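Home robot arm build: practice in simulation first, or go to the real room?

wchambi
I am building a mobile arm at home and for now I test it in a simulated living room. 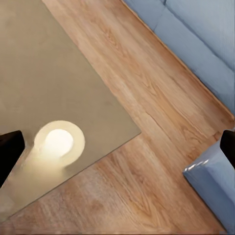 My problem is the height. The arm starts too far above the rug, and when I lower it the planner stops after 155 steps. I changed the joint limits 3 times already. Should I continue like this or move to the real arm?

Tam_L
Please stay in the simulator. I broke a wrist servo in September from being impatient.

llorente_e
I disagree with Tam. Simulated friction taught me nothing useful. Put the real arm on low current and try.

Tam_L
Low current did not save my servo.

mcantero
Before this discussion, check your base frame. Is the z offset in meters? Mine was in millimeters and I had the same stop.

wchambi
Montserrat, it was in millimeters, thank you. Now it stops at step 704, so I have a different problem.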